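**26th May**

The small-things gripper works! Well, it works in my hand, and the arm is still bolted to the kitchen cart looking hopeful, but after the winter I've had with this project I am going to enjoy it for an entire blog post.

Quick catch-up if you haven't been following. I'm building a little two-armed machine at home that can tidy a dresser top. The plan is that it picks up the jewelry and bits and bobs that collect on any flat surface in my house and puts them in a box. It learns by copying, so before the arms do anything at all, I do the job myself, over and over, holding a pair of hand-held grippers with the same jaws the arms will have. I squeeze the handle, the jaws close, the thing records what it sees and how far open it is, and later on the training software chews through all of it on the old desktop in the hallway. I've been calling the whole project Zindis, a name I made up in December and have now said aloud so often that it sounds normal to me.

The first version of the jaws was great at mugs. Socks too, and TV remotes, and one very patient loaf of bread. Then I tried a ring.

A ring is a terrible object! It's flat on the bed, it's shiny, it's hardly taller than the wrinkle in the fabric next to it, and if you come at it a hair off center one tip lands on top and the other one shoves it sideways. My old fingertips were wide and rounded, so they rode straight up over it. I spent an evening pushing one ring slowly across a blanket, which I can't recommend as a hobby.

So, the rebuild. Three things changed and I'll go through them in the order I did them, which was the wrong order.

**The pads.** I had smooth pads before and they were fine on anything with some height. On small round stuff they let go the second I tilted my wrist. The new ones are ribbed on the inner face, and the ribs give a thin edge something to settle into. I made a whole parade of test pads with different rib spacing, and the winner was close to the one I almost skipped. If the ribs are too far apart, a chain drops into the gap and stays there when you open the jaws, so you end up shaking your gripper over the box like a salt shaker.

**The tips.** Narrower, and they now reach a bit past the pads, so I can get down on both sides of an object before the pads arrive. I should have started here, honest to goodness. Narrow tips made my old smooth pads nearly good enough, and if I'd known, I would have spent less time on ribs.

**The linkage.** Both jaws have to close by exactly the same amount or the object gets pushed to one side. Mine had slop in the pivots, not much, only enough to feel. I took the pair apart on a Sunday night, cleaned up every hole, and fitted new pins from a Wornetti assortment pack (50 pins in the pack, and I dropped a shocking number of them into the carpet). Put back together, the jaws meet in the middle with a click that I have now made everyone in my household listen to.

Once all that was done I moved the whole operation into the bedroom. The workbench has lovely even light and a hard flat top, and it had made me far too confident. Bedding is soft and wrinkly and covered in print, and everything you set down on it sinks and leans and throws a shadow. It's also where jewelry really gets dumped in this house, so that's where the recording has to happen.
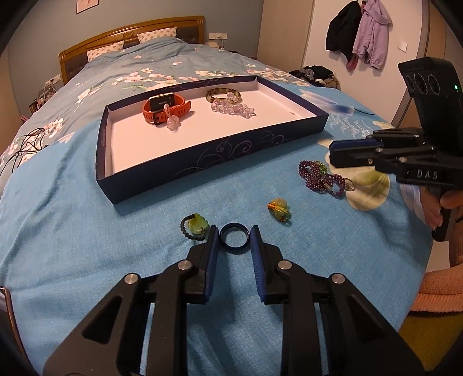

My routine for a recording session goes like so. I scatter the small stuff by hand and try hard not to arrange it, because I caught myself laying things out in neat rows early on and the model got very good at neat rows. The box goes down at a different angle every few runs. Then I pick up both grippers, wait for the lights, and go. One hand does the grabbing and the other hangs back until it's wanted, say to steady a strand of beads while the first jaw finds an end. I do a run, put everything back in a mess, and do another. I play the radio. It's weirdly relaxing once your forearms stop complaining!

I keep a tally on the back of an envelope. Since the rebuild I've recorded 373 runs, and 292 of them are clean enough to train on. The rest I marked as junk, mostly for dull reasons: I bumped the box, I talked myself into a third attempt at a bead, or I let a cable flop across the front of the camera. (Cable management is the next job. I say this in every post.)

Some notes from the pile of good ones, for anyone trying something similar:

- Slow down on the last inch. My early runs have me swooping in like a seagull, and when I played them back, the bit the model needs most was over in a blink. Now I approach at normal speed, pause just above the object, then lower and close.
- Loops of cord are easier than I feared. You can take them anywhere along the loop, and the ribs hold on nicely.
- Bead strings are harder than I feared. If you grab the middle you lift two dangling tails, and the tails will find something to hook onto on the way over to the box. I've started going for an end whenever I can see one.
- Glossy things on patterned fabric are tough on the cameras. I can spot a see-through stone against printed flowers with no trouble, but the first trained model kept reaching for the flowers. Bless it. It was so sure.
- Squeeze less than you think. I put a light spring in the handle so that I'd feel the contact, and my grip got gentler within a day.

I also changed how I save things. I'd been dumping it all onto one drive with names like "ring try again new", and finding anything was a misery. Now there's a folder per session and a tiny text file in each one with the light, the surface, and what was on it. I run everything through Sundix to line up the two hands' recordings, and it finally stopped drifting once I began every run with both jaws snapped shut together, like a film clapper. One snap, and you can find it in both recordings right away. I was so pleased with that I got up and walked around the house.

Cost, because somebody always asks in the comments: the rebuild came to 99 dollars, with pins, screws, pad material, and one replacement cable for the one I shut in a drawer. The arms themselves were the big expense and I've made my peace with it. Most of the cutting and drilling I did on the shared bench at the Rosenthal workshop, which is open on weekday evenings and has a drill press so much nicer than mine that I've stopped using mine at all.

What's next is moving the new jaws onto the real arms. The mounting plates need redrilling, since the linkage sits a touch lower than the old one did, and I want to check that the motors can close as gently as my hand does. My guess is they can't yet. They currently close on a grape with great conviction. There's a current limit setting I haven't touched, so I'll begin there and work my way up in small steps with a bag of grapes on standby.

After that comes training on the clean runs, starting with rings and only rings, then adding the cord loops, and leaving the bead strings for last. I'm also planning a batch of recordings with the lamp off and the curtains half closed, as every run I've got so far was done in decent light and I don't want it to fall apart at six in the evening.

If you've run ribbed pads on something delicate for a few months, please tell me how they wear! Mine have picked up a bit of fuzz from the bedding already and I've been cleaning them with tape between sessions. I'd like to know if I should be cutting spares now, while the template is still clamped up on the bench.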